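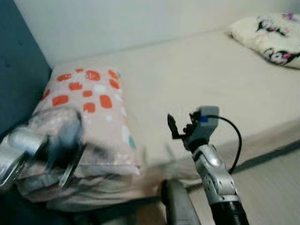 Housing | Local News

Print this article | E-mail this article

Sternthorpe residence gets new beds

Replacement of the beds at the Sternthorpe student residence will finish on Friday. The work covers 158 rooms on 2 floors. Each room receives a single bed, one fitted sheet and one pillow — blankets are not supplied. Grumer won the supply contract in May.

Building manager Margit Bozsik said 59 rooms remain. Residents must strip the old bed and clear the floor by 8 a.m. on the day of the change. Old mattresses go to the Schnyder depot for recycling.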